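Pre-session safety checklist, humanoid collection cell
Site: Kasstead, second floor
Inspected by: Trinidad Yap
Reviewed by: Milagros Agbayani
Date: July 19, 2024
Task set: Skurnimari, floor-level pickup and bagging

Mark each line OK, FIX or N/A. Comments go under the line they belong to. A FIX in section 1 or 2 stops collection until Milagros signs it off.

1. Stop and power

1.1 Stop button within reach of the operator: OK
1.2 Second stop button at the spotter's position: OK
Comment: Moved to the wall side. The old spot meant reaching across the robot.
1.3 Stop tested with arms raised: OK
Comment: Tested 3 times. Arms held position each time.
1.4 Battery seated and latch closed: OK

2. Robot body

2.1 Fingers move freely through full range, both hands: OK
2.2 Fabric covers clear of the finger joints: FIX
Comment: Cover comes down low over the hand. Pin it back before anyone runs a grasp. The sleeve has to stay off the knuckles when the arm hangs straight down.
2.3 Shoe covers whole, no tears at the toe: OK

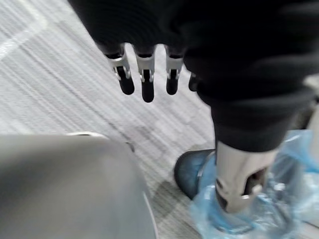
2.4 Shoe covers checked for slip on carpet: FIX
Comment: Same note as in May. Plastic on carpet slides more than a bare sole does. Keep to standing tasks with covers on. No stepping or turning until Mercado sends the rubber-soled type.
2.5 Bolts at ankle and knee checked by hand: OK
2.6 Wrist camera mounts tight: OK
Comment: Left mount took a quarter turn. Check again at the break.

3. Floor and work area

3.1 Tape down and flat: OK
3.2 Chairs outside the arm's reach: FIX
Comment: They drift back in between sessions. If you sit down to label, push the chair back to the wall before the next run.
3.3 Cables on the floor routed away from the feet: FIX
Comment: Needs a clip. Trinidad will fit one before the afternoon block.
3.4 Objects for the task free of sharp edges and glass: OK
Comment: Capped bottles only. Discard any bag with a hole big enough to catch a finger joint.

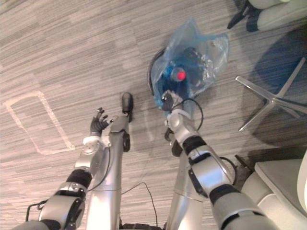 3.5 Spotter stands behind the operator, never beside the arms: OK

4. Recording

4.1 Head and wrist cameras share the same clock: OK
4.2 Disk space for the full block: OK
4.3 Failed grasps kept and labeled as failed: OK
Comment: Please do not delete these. Temard trains on both kinds, and the last batch came through with almost no failures in it — we know there were plenty.
4.4 Episode stopped if a person enters the area: OK
Comment: Stop the episode and mark it void. Do not trim it.
4.5 Count against target: 1,297 episodes accepted to date, 156 of them for the bag task. The bag task needs 200 before we change objects.

5. Open items

Pin back hand cover (2.2) — Trinidad, before first run
Order for new shoe covers (2.4) — Milagros
Cable clip (3.3) — Trinidad
Chair line on the floor (3.2) — not assigned

Reviewer comment, M. Agbayani: 2.2 and 2.4 are both section 2, so nothing starts until I have seen the cover pinned. For 2.4 I will accept the standing-only limit for this block. Write the limit on the board so the second operator sees it too.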